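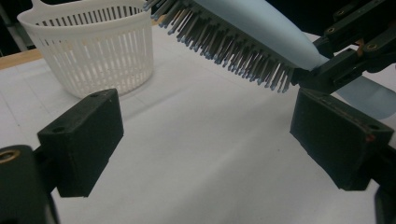
White slatted basket on the white table, and the blue hairbrush held above it

From: Abena Antwi
To: Fleta hall list
Subject: Re: what goes in the baskets

Bonifacio Montes wrote:
> Before Tuesday can we settle the baskets? I have one set of
> small things on the table and I don't know if brushes go in
> with the party stuff or get their own. Also, do we keep
> balloons that are already blown up? Iraklis says no.
> Bonifacio

Bonifacio,

Brushes go separately. The white baskets with the slots are fine for them because they let the air through and you can see what's inside. Pull any hair out of the pins first. If the rubber cushion has come away from the back, put the brush in the discard box by the door.

The blue one can stay. It's the paddle kind with the little balls on the pins, and people do ask for those.
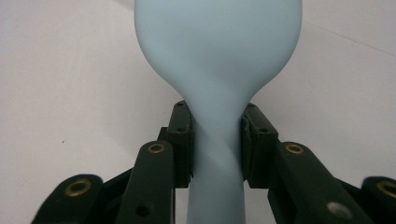
On balloons I agree with Iraklis. Anything inflated takes up a whole basket and will be soft by the weekend. Let the air out if the neck is only twisted, and throw it away if it's knotted. New ones stay in their packets on shelf 5, with the ribbon. Please don't mix the pale blue with the white, as we need the blue for the July lunch.

Nektarios has 2 more baskets in his car, same size as the others. He can drop them off after 5.

Labels: name of the contents on the front, nothing on the handle. The tape marks don't come off the handles.

Abena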